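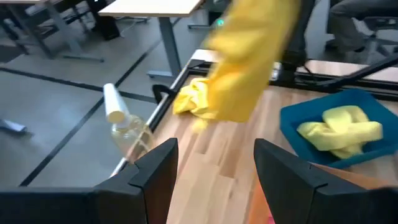
Geum-ok Pyo wrote to me after the last talk that a dinner table is the worst place to ask a teenager how school went, and I want to start with her point tonight, so give it a minute to sink in.

Slow down here. I grew up in Stelwood, the middle one of a noisy bunch, and my mother never once asked us straight out. She'd pass the rice, complain about her own day (at length, bless her!) and wait. Sooner or later one of us would start talking.

Tell the burnt soup story if we're before 7:30, skip it if not.

Then the exercise: turn to your neighbor, tell them one small dull thing from your day, and let the quiet go on a bit. Fourteen minutes, then bring them back for questions.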